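**Mardi 1er juillet 2025. Laboratoire Prisstead, cahier de ventilation**

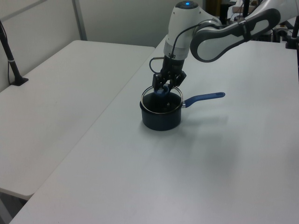
## Sorbonne Gotico, contrôle des filtres

Compteur horaire relevé à 1667 h. Perte de charge conforme. Le préfiltre a été remplacé (réf. Ghanem 651) ; le charbon actif est maintenu en service.

Deux joints de façade présentent une usure. Commande à adresser à Clisanis.

Il est rappelé que la manipulation de solvants reste suspendue jusqu'à réception des joints. Prochain relevé en août.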